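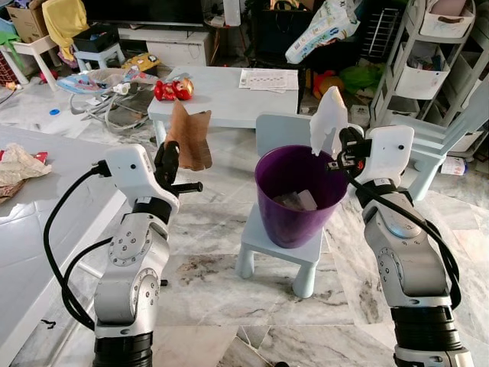
Automation at Basine

Basine is a home-tidying firm that began using two-armed robots in March for clearing waste paper. It has 18 cleaning staff.

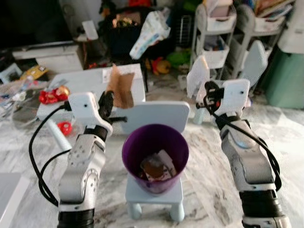 Robot arms on either side of a child's chair.

Staff once did all the picking up by hand. Many now supervise the arms and step in when a piece is dropped. Shifts are shorter, and pay per shift was kept the same.

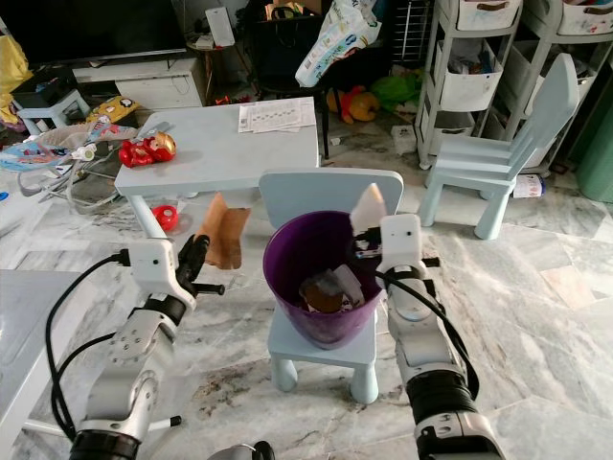
Scraps of paper or cardboard held by both grippers.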